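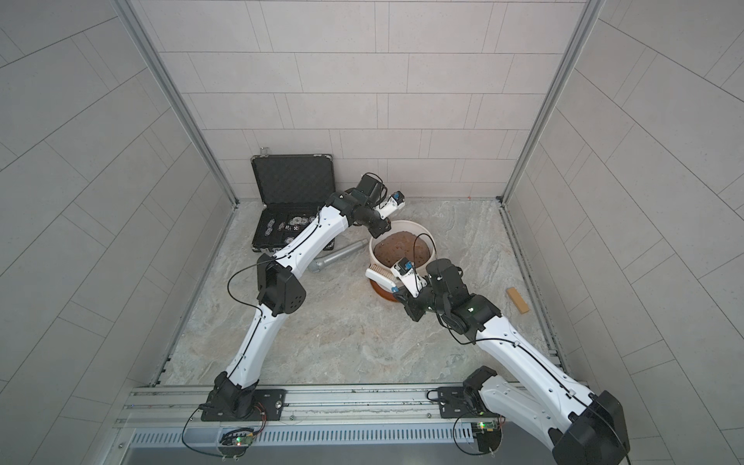
Chapter 4
Gathering Examples

A learning system is only as good as what it has been shown, and this chapter is where we start showing it things! In the last three chapters we took the finished data for granted. We opened a folder, there were the recordings, and off we went to train. Now we go back to the place where recordings come from: a small tiled cell, two arms on a rail, and a person who has to decide what today's job will be. Take a job with soil in it. A bucket filled nearly to the rim with crumbly brown soil, one gripper hovering over it and the other holding a scrubbing brush, is a wonderful thing to learn from, and a stubborn one. Soil has no fixed shape. It spills, it leaves crumbs on the rail, and the pile you start with in one recording will never be quite the pile you start with in the next.

We call one complete recording of a task an episode. An episode has a start state, a stream of camera pictures and joint positions, and an end state. Some groups also store a sentence saying what the task was ("brush the rim of the bucket"). Write that sentence before you record. If you write it afterward you will be tempted to describe what the arms did, and the system needs to hear what they were asked to do.

4.1 How many is enough?

Students always want a number, so let us look at one real effort. The Pruvcombe set, which we will use for the exercises, holds 2745 episodes collected by 2 operators, Ramiro Valcárcel and Cayetano Alcaraz, over a long spring that ran into May. Their first plan called for 400. They reached it, trained a model, and found that it brushed beautifully as long as the bucket stood exactly where it had always stood. Move the bucket a hand's width toward the wall and the brush swept through empty air.

What went wrong? The 400 episodes were clean, careful and nearly all alike. Valcárcel had been putting the bucket back on the same spot between takes, out of plain good manners toward the next person. Once the two of them began shifting it on purpose, and turning the brush to a new angle before each take, the model improved within days. Keep this story in mind when you get to Exercise 4.3, where you will be handed a tidy set and asked to find out what it is missing.

4.2 Things that are in the way

Look again at the cell that opens this chapter. There is an open black case in the back corner, a metal cylinder on the floor, and a small wooden block off by itself near the right wall. If the task is brushing the bucket, a beginner will want to clear all of that out. Try leaving some of it in! Objects that have no part in the task are called distractors, and a model that has met plenty of them is far less likely to be thrown by a new one.

There is a catch. A distractor that shows up in every episode, always in the same place, stops being a distractor and becomes a landmark. The model may come to lean on it. Alcaraz kept a paper list of what was in the cell for each batch, and changed at least one item whenever he started a new page. You can do the same with a spreadsheet.

Before reading on, pick a small chore you did today and write down its start state and its end state in one sentence each. Then list what else was lying on the table or counter at the time. We will use your notes in Section 4.3, when we turn to failed episodes and which of them are worth keeping.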